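Rotance Hand Tool - demonstration visits

Item 2609

The Rotance is a two-finger gripper held in the hand and used to teach shelf and cabinet tasks to a robot arm. It is sold singly or as a pair, with spare finger pads and mount blocks.

Visits to the Tolteson workshop run through July. Groups are limited to 6 people and a session lasts around 27 minutes. Rhona Moncrieff runs the morning sessions and Niall Moffat the afternoons, from 1:30 p.m.

Visitors start at the cabinet bench. The task is to pick up a plastic bottle from the table and set it on the middle shelf - both doors are left open for beginners.

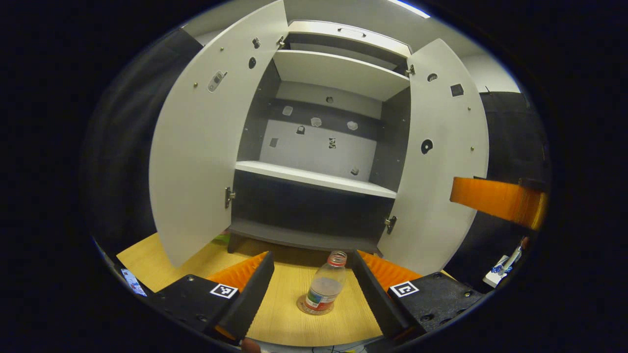 After two or three tries most people slow down and get a cleaner grip. Closed-door tasks come later and are optional.

To book, call the front desk, extension 901. Tools can be ordered on the day or through Pleltlow.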